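Reading order for the Gurent books — do I need the Medska run first?

Asked in: Comics and Graphic Novels > Reading order
Tags: reading order, collected editions, back issues, where to start

So my brother in law moved and left me two long boxes and a stack of trades. Mostly Gurent, the black and white series, plus a bunch of Medska which I guess is the older book it spun out of. Never read either one. I read a lot of superhero stuff as a kid and then nothing for years, so assume I know zero.

What I have:

Gurent single issues, 1 through 30, missing 4
Gurent trades, volumes one, two and five
Medska, a big mixed pile, not in order, some with no covers
One fat hardcover that says Dradier on the spine and has both characters on the front

Started Gurent 1 last night and got maybe ten pages in before they're talking about the flood and the bridge and somebody's sister like I'm supposed to know. Is that explained later or is it from Medska? I don't mind being confused for a while, some books are like that. Just don't want to get 20 issues deep and find out I skipped the whole point.

Also is issue 4 important. Shop near me wants way too much for it.

And where does the Dradier hardcover go. The inside page has no dates that help, it just says collected edition.

Reading in bed mostly, so if the answer is "use the app" please no. I want the paper ones.

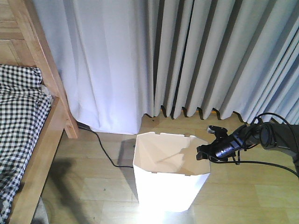 Aoun, November

Edit, adding a couple things people asked in the comments. The trades are the smaller size with the matte covers, not the glossy ones. Volume two ends with the train station. Volume five starts with a recap page but the recap is like four sentences and didn't help me.

The Medska issues go all over the place. Lowest number I found is 11, highest is 413. There's a big hole in the middle. No idea what's good in there. If somebody can tell me "read these ones, skip the rest" that's the dream.

Not looking to sell. Please stop messaging me about the boxes.

3 answers, sorted by votes

Answer 1 (accepted)

You don't need all of Medska. God no. It ran 429 issues and a good chunk of the middle is the same three villains taking turns.

The flood, the bridge and the sister are all one storyline, the last big one before Gurent got her own book. If your pile goes up to 413 you have the start of it and maybe not the end. The flood begins in the low 400s. Dig out everything from there up, put it in order, read that, then go back to Gurent 1. It'll read totally different.

The end of the flood story is in your Dradier hardcover. That's the good news. Dradier was the crossover that closed out Medska, and the collected edition has the final Medska issues in it plus the crossover itself. The table of contents is at the BACK for some reason, after the sketches, so that's probably why you couldn't find anything useful in the front.

So, order:

Step 1. Medska, whatever you have from the 400s. Don't worry about gaps, they recap constantly in that stretch. Characters basically walk in the door saying what happened last month.

Step 2. The Dradier hardcover, but stop at the chapter with the all black title page. Everything after that page is an epilogue that was drawn years later and it spoils a death in Gurent. I read it straight through my first time and I'm still annoyed. Put a bookmark there or a rubber band or something.

Step 3. Gurent 1 to 3, then issue 4 out of your volume one trade. Yes, you already have it. Volume one collects the first six issues. Don't pay the shop. The single goes for money because the print run was short and the back cover has a pinup that isn't in the trade, and that's the only diffrence.

Step 4. Gurent 5 to 30 in singles. You can leave volume two on the shelf, you have all of that already. Letters pages in the singles are worth reading too, the editor gets into a fight with a reader about a horse that goes on for most of a year.

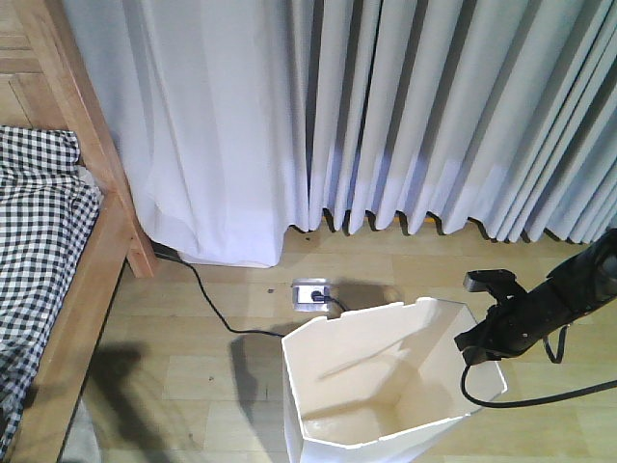 Step 5. Volume five. It picks up a bit after 30, so there's a gap, and volume four covers it. Easy to find used. Check that it's the matte one, the glossy printing was recolored for a magazine reprint and it looks bad — gray mush, you can't tell who's talking in the night scenes.

Step 6. Back to the Dradier hardcover for the epilogue. Then you're done, unless you want to go backwards through old Medska, in which case the stretch with the lighthouse is the one to hunt for. Can't remember the numbers. Somewhere before 200. The covers all have a yellow band across the top.

One more thing, the no cover issues. Look at the small print at the bottom of the first page, the number is in there. Sometimes it's the bottom of the inside page instead. If the small print is gone too, check the letters page, people usually write in about "issue such and such" and it's normally three or four back from the one you're holding.

Comments on this answer:

> Thank you!! Found the contents page. It was stuck to the last sketch. And yep, issue 4 is in the trade, I feel dumb

> Don't, everybody misses it. The back of that trade only lists the story titles

> Lighthouse is 160-something. The yellow band goes on for longer than that though so don't go by the band alone

Answer 2

Disagree with the above a little. I'd start with Gurent and just go. The confusion is kind of on purpose? The writer said in a letters page that new readers should feel like they moved to a town where everybody already knows each other. By issue 9 you get a full flashback to the bridge and it hits a lot harder if you don't know what's coming. If you read Medska first you spend eight issues waiting for her to find out something you already know.

Also the art in late Medska is rough. Deadlines I think. They had fill-in people every other month and her face changes constantly. If I'd started there I would have quit. Gurent is one artist the whole way to 30 and it only gets better, the snow issue is still the best single comic I own.

Agree about the black title page in Dradier. Stop there. Really.

My order would be Gurent 1-12, then Dradier (up to that page), then the rest of Gurent, then the epilogue. Medska whenever, or never.

Comments on this answer:

> Reading Dradier in the middle of 12 is a weird place to break, 12 ends on a cliffhanger

> It ends on a small one. You'll live

Answer 3

just read them in the order they came out thats how we all did it. get the missing medskas theyre cheap, the only one thats expensive is the wedding issue. bag and board the loose ones with no covers too or the first page will tear, mine did

also dont read the fat hardcover lying down, spine on that printing is glued and the pages start dropping out in the middle. mine is in two peices now

Comments on this answer:

> Same, mine split right at the bridge chapter

> Is that all the printings or just the first? Mine says second printing inside

> second is ok i think. the paper is thicker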